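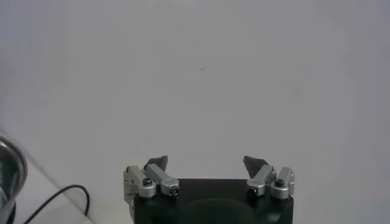 2 min read

Stutine Walk-Through Screening Arch

If you look after the front door of a busy building, whether it's a courthouse, a bus terminal or a concert hall, you already know how quickly a security line can back up on a full morning. The Stutine arch was made for just that kind of entrance, and we've been happily selling and servicing it out of our Gallside showroom long enough to have grown very fond of it.

The arch checks people from head to ankle in 12 separate zones, and a strip of lights down each side shows your officer which zone set it off, so a visitor who forgot a belt buckle or a pocketful of keys can be sorted out politely and sent on their way. It keeps a running tally of everyone who passes through and stores the last 2,000 alerts, with the time of each, in case your supervisor (or the local police) should ever ask for them.

There are 3 sensitivity programs already loaded. Most of our customers start on the middle one and leave it there, but do play around with all of them before opening day, ideally with a few patient coworkers and their everyday bags and coats!

What comes with it: two side panels, the top control unit, a remote, floor bolts, a power cord and a printed manual. The Vutetex backup battery is sold separately and will carry the arch for seven hours if the power goes out. If you also screen bags, the Ghauri roller table fits neatly alongside and comes in the same gray finish.

Delivery is by appointment, and two people can put the arch together in a morning. Gaetano Martinelli runs our officer training, and he is glad to come out and spend a day with your team, going over pat-down manners, what to do when something serious turns up, and how to keep a line moving without anyone feeling rushed. His visits are booked through to September, so please ask early.

Prices on this page were updated 16th July. Call or write for a quote on two or more.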